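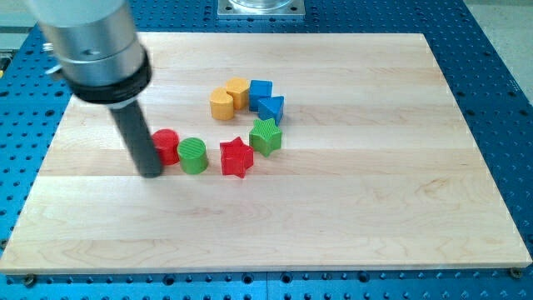 Figure 2. The tabletop pushing cell used for the Skongate trials, with the rod end effector lowered beside the colored blocks on the maple board.

3.2 House rules for shared tabletop work

When we first started sharing the cell with our colleagues at Prekov, we had no written rules at all, and for a good while we got along on friendly habit and a few notes taped to the cabinet door. We are fond of those notes, but they did not survive the arrival of new students in May, and so we sat down together and wrote out what everyone had been doing anyway - or thought they had been doing. The 11 rules that came out of those talks are given in full in the appendix, and we would like to spend a little time here on the ones that gave us the most trouble.

The first has to do with the board. Anyone who moves it, even by a hair, must run the height check again before the rod is allowed near the surface, and must write the new value in the log with their initials. Our early log had 3 separate values for the same week, all of them entered in good faith, and it took us far too long to work out which trials belonged to which.

The second covers the blocks (Figure 2). We ask that a set always be kept whole, with two shapes in each of the four colors, and that a chipped or worn block be retired together with its set. Ignacio Bellamy argued kindly but firmly for swapping single pieces, and we did try it his way for a time, but a fresh block slides a little differently from its neighbors and the Benavides scoring sheet has no place to say so.

The third rule is about people. No one reaches over the board while the arm is enabled, however slow the motion and however tempting it is to nudge a block back into line. A trial that needs a hand in it is stopped, marked as stopped, and kept in the record. Of the 1040 trials logged under these rules, every stopped one is still there, and we would warmly encourage other groups to keep theirs too. The Gresham checklist, which we took as our starting point, leaves this choice to the operator.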